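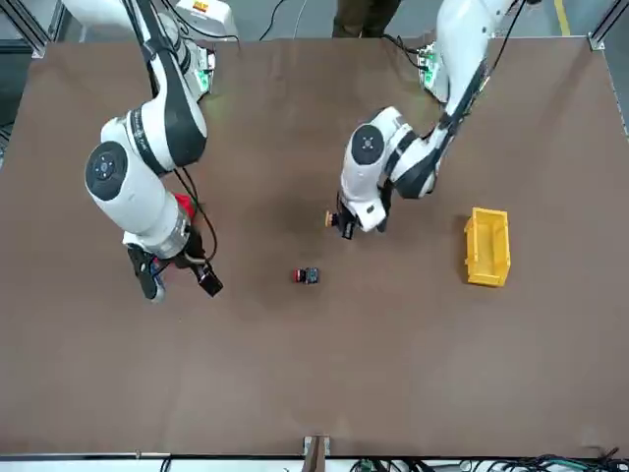

Household Textiles and Their Upkeep
Handout 4: The tablecloth, and what it was for

Read this before the seminar. If you only have time for half, read the second half, where the essay question is hiding.

1. Where we left off

Last time we got as far as the napkin, and Pieter Oosthuizen asked why anyone bothered with a napkin when there was a perfectly good tablecloth hanging in their lap. For a long stretch of European dining, people agreed with him. The overhang was there to be wiped on. Manners books complain about noses and teeth, and a good deal less about greasy fingers, which tells you what the writers had given up on.

2. Cloth as a boast

A white linen cloth was expensive to buy and worse to keep. It had to be soaked, boiled, bleached on grass, starched and pressed, and then somebody's uncle put gravy on it. That was the point of it. A spotless cloth said that the household had labour to burn.

Creases belonged to the boast. Sharp folds in a grid showed that the linen had been pressed and put away properly, and some households owned a screw press for the job. If you have ever ironed the creases out of a cloth before guests came, you have undone what an earlier housekeeper would have been showing off.

3. Reading an inventory

Your main source this week is the Gresley household inventory (item 1444 in the course pack, with the laundry accounts following it). Three things trip people up every year.

"Diaper" is a weave with a small repeated pattern. Please don't write a paragraph about infants. It has been done, at length, and with footnotes.

"Board cloth" means tablecloth, the board being the table top, which was often laid on trestles and put away after the meal.

"Old" and "worn" are money words. The appraiser is explaining a low price, and he may be doing the family a favour. Awuor Mohamedi's article on the Nyamweya bequest is very good on this. Read pages 2 to 49 and skip the appendix unless you are fond of thread.

4. The bare table

Going without a cloth used to mean that you were poor, or in a kitchen, or at an inn of the wrong sort. Later the fashion turned. Polished wood was worth looking at, and the cloth came off for dessert so that everyone could admire the mahogany. The cloth then retreated in stages: the runner, the place mat, the doily. We will pass over the doily quickly.

Wipe-clean coverings finished the job. Oilcloth brought down the cost of looking respectable, and the people who already looked respectable lost interest at once. Watch for this pattern, as it turns up again with carpets, curtains and (Handout 7) the guest towel.

5. Stains, briefly

You will meet a great many stain recipes in manuscript household books. Lemon juice and salt for iron mould, milk for ink, sunlight for nearly everything. Some are sensible. Others were plainly copied from a cousin and never tried. When a recipe has its own splashes and corrections on the page, give it more weight than a clean one.

Do not try any of them on the department's linen. The Stokton cloth is already a different colour at one end, and Pirmin Wyss would like it known that he is sorry.

6. For the seminar

Bring one entry from the inventory that you can't explain. "I could explain all of them" will be taken as a sign that you haven't opened it.

Nafula Mwakyusa and Atieno Muriithi are presenting on laundry wages. Ten minutes each, and the clock on the wall is fast, so use your own.

Essay question: "A clean tablecloth is a record of other people's work." Discuss, using at least one household other than Gresley. Due at noon, by upload. The second course pack (shelf number 3291, library short loan) has the household books, and it goes out for two hours at a time, so don't all turn up after lunch.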